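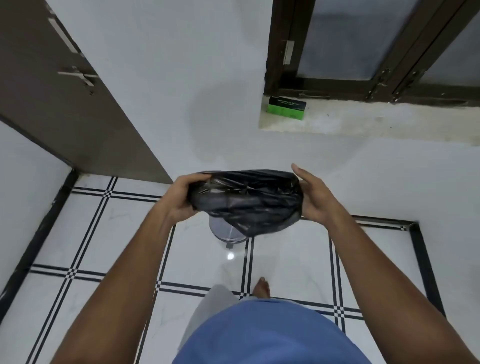

Black bag and stainless-steel pedal bin, residual waste stream.

Girncombe Household Waste Sorting Study
Interim report to the Druken Fund
Sep 28, 2020

1. Status
Field collection in Flelgate restarted in May after the spring suspension. Of the households enrolled, 38 remain active and four have withdrawn. Withdrawn households are kept in the baseline tables but excluded from the trend analysis.

2. Work completed
The sorting team has logged 2,328 bags to date. Each bag is weighed on arrival, opened on the screening table and separated by hand into food, paper, plastics, glass, metals and residual. Fractions are weighed again after sorting. Where the two weights differ by more than the permitted margin, the bag is flagged and left out of the composition figures.

The Kawaguchi floor scale was recalibrated before the restart. Readings taken before recalibration have been corrected in the database, and the original values are stored in a separate column.

3. Interim findings
Food is still the largest fraction by weight in the residual stream. Paper has fallen compared with the baseline period. Plastics show no clear trend. Glass results are dominated by a small number of heavy bags and should not be quoted until the full data set is available.

4. Deviations from plan
The resident survey was moved from doorstep interviews to a mailed form. Returns are slower than planned, and 20 forms are outstanding. A second mailing has gone out. The printing cost was met from the travel line, which is underspent.

5. Next period
Moisture testing of the food fraction, entry of the remaining survey forms, and a draft of the methods chapter. No change to the total budget is requested.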